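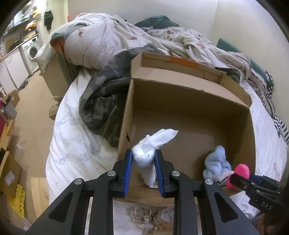
Questions I get about our home recording rules

I look after the house rules for people who record chores for us with the hand-held grippers. Most of the questions in my inbox are the same ones over and over (which is fine, I asked them all myself once!), so I've put my answers on one page. If yours isn't on it, write to me, Hamdia Mekonnen, and I'll get back to you, usually on a Wednesday.

Do I need to tidy up before I record?

Nope. Clear anything you could trip on and anything private, then leave the rest of the room alone. We want laundry done in rooms where people do laundry. A bare white studio teaches a robot to work in a bare white studio, and we have plenty of that already.

What counts as private?

Mail with your address on it, pill bottles, bank cards, family photos, screens that are on, and other people. Labels on shipping boxes catch everyone out, me included. Turn the box around or stick some tape over the label before you start. If you spot something afterward, flag the clip when you upload it and Doaa Zerouali will blur it or toss it. You won't lose credit for a flagged clip.

Who has to say yes?

Every adult who lives with you, in writing, before the first clip. The form is one page and it's the same one for Tastamum and Kongkaew homes. Guests don't need to sign, but please wait till they've gone – a voice in the next room is still a voice on the recording.

How hard should I squeeze?

Just enough that the thing doesn't slip. With socks and other soft stuff people tend to clamp down like they're cracking walnuts, and then the pads wear out and the cloth gets yanked around. Close until you feel it give, stop there, lift.

Can I use both grippers at once?

Yes please! Hold with one, fold or sort with the other, swap if it feels natural. Two rules: don't knock the tips together on purpose, and don't put one down halfway through a task. If your arm gets tired, finish the task or stop the recording.

I dropped something. Start over?

Keep going. Pick it up with the gripper and carry on, the way you would with your hand. I love those clips. The only time I'd stop is if it lands somewhere you'd have to climb or crawl to reach. Please don't help with a bare finger, though. That's the most common reason a clip gets sent back, and it always happens in the last few seconds.

How long should a clip be?

One task, start to finish. Up to 8 minutes is fine, and most are a lot shorter. Wait a beat before you begin and another after you let go of the last item.

How many clips do you want from me?

The Hevar set closes at 4000 clips across all homes, and we cap each home at 100 so that one person's sock drawer doesn't take over the whole thing. You can do fewer. You can also quit whenever you like, and the gear goes back in the same case.

What about breaks?

Take one after every 11 clips, even if you feel great. The grippers aren't heavy until suddenly they are. Sore thumb or wrist? Stop for the day and tell me. I'd much rather have a late batch than a sore you.

Is there anything I can't pick up?

No blades, no glass, nothing hot, no medicine, no pets (yes, someone asked). Clean clothes only, too – it's easier on the pads, and on whoever gets the case next.

How do I clean the gear?

Damp cloth, drop of dish soap, dry it before it goes in the case. Pick lint and threads out of the joints with the little brush. No sprays, please. The team at Werent checks every case when it comes back, and loose screws go on their list, so don't tighten anything yourself. Just leave a note in the lid.

When do the rules change next?

September. I'll mark whatever's new at the top of this page, and anything you've already recorded stays under the old rules.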